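Sorting cans with two arms in the back room at Stidalgate

I've moved the two arms out of my flat and into the shared workshop at Stidalgate, mostly for the table. It's white, it doesn't wobble, and the wall behind it is plain, so the cameras have very little to get confused by. The job is simple enough: pick something up, put it in the right coloured cup.

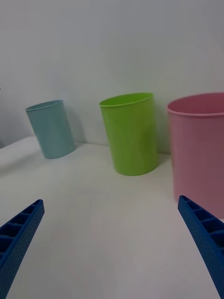 4 min read

The fingers are my third go. The first pair were solid and heavy and pushed things over. These have a ladder pattern down the inside, which saves plastic and lets them give a little. Each one takes 145 minutes to print, and I've got through more blue filament than I want to add up.

Onni Koskela lent me a set of calipers and told me to open the jaws wider. He was right. I went from 90 mm to 122 mm and had to redo the mount.

Drink cans are harder than the blocks I began with. They're shiny and slippery, and an empty one dents if you squeeze it.
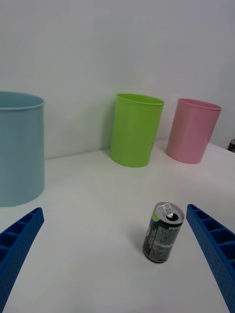 Two arms, one table

Getting both arms to share the space took most of September. I gave each one its own half and a strip in the middle where only one may go at a time – crude, but they've stopped knocking into each other. Merike Baranauskienė wrote the bit of code that hands over the turn. I've called the whole thing Plulteo so the folder has a name. 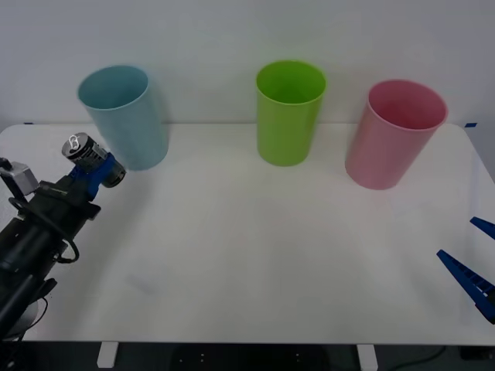 Can in the left gripper, right one open.

The wrist cameras are the next thing to sort out. Close up they go a bit soft, and a cup near the lens looks far bigger than the same cup by the wall.

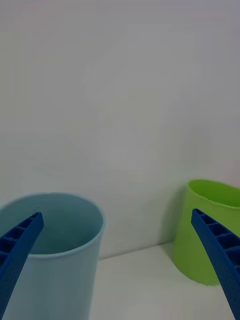 I'm going to try a different lens and turn the exposure down a notch. I also need longer cable ties, and the left elbow joint has started to click when it's cold. I'll post the finger files once I've fixed the screw holes.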